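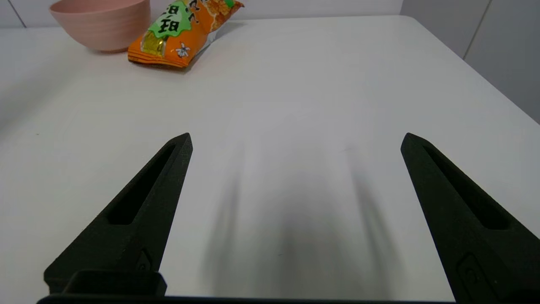
4.2 Where the bowl ends up

We had expected, going into the home visits, that the table would be the easy part of the study. People have strong feelings about their cupboards and even stronger ones about their dish racks, but a table is a table, and we thought our hosts in Brollport and Beaulieu would have little to say about it. We were happily wrong. When Florence Lavoie and Haris Dimitriou went back through the 50 diary booklets in May, the table took up more pages than any other surface in the house, and the single item written about most warmly was the everyday bowl.

By everyday bowl we mean the one that gets used for cereal in the morning, for soup if there is soup, and for holding keys or clementines the rest of the time. It rarely matched anything else. Several households told us it was the last piece left from a set, and one family in Beaulieu had been keeping theirs going for 21 years, with a chip in the rim that everybody had learned to turn away from their mouth. We asked people to write down where this bowl rested between uses, and we left the wording of the entries entirely up to them.

What came back was a pattern we have called edge resting. A bowl that was done with, but had not yet been carried to the sink, tended to drift toward the side of the table farthest from where the person was sitting. Figure 4 gives the kind of placement we mean: a pink bowl near the far edge of a smooth white tabletop, over toward the left, with plenty of bare surface on the near side of it. Our diary keepers described this sort of arrangement again and again, and usually with some affection. "It's out of my elbows' way," one of them wrote, "but I can still see it, so I haven't forgotten it." Another called the far edge her waiting room.

The shape of the table seemed to matter a good deal too. Households with rounded corners wrote about using the corner itself less often, and two of them said that a bowl set down on a curve made them nervous, even when it was standing perfectly well. Those with square corners were far more relaxed, and would tuck a bowl right into the angle and leave it there until evening. Color came up as well, though mostly in passing. A bright bowl on a pale table was easy to spot from the doorway and so was more likely to be picked up by whoever happened to walk through. Kendra Carrier has suggested to us that this may be the whole secret of getting teenagers to help, and we would dearly love to test it - but it falls outside the present section.

We should add a word about Sunday, which did not behave like the other days. Bowls stayed on the table longer, they wandered back toward the middle, and they were more often full of something. Woo-jin Kwon, who coded these entries, kept them apart from the weekday material for that reason, and they are not included in the comparison of resting places in Section 4.3. The Clirnavura households, who joined the study late and filled in a shorter booklet, are treated separately as well.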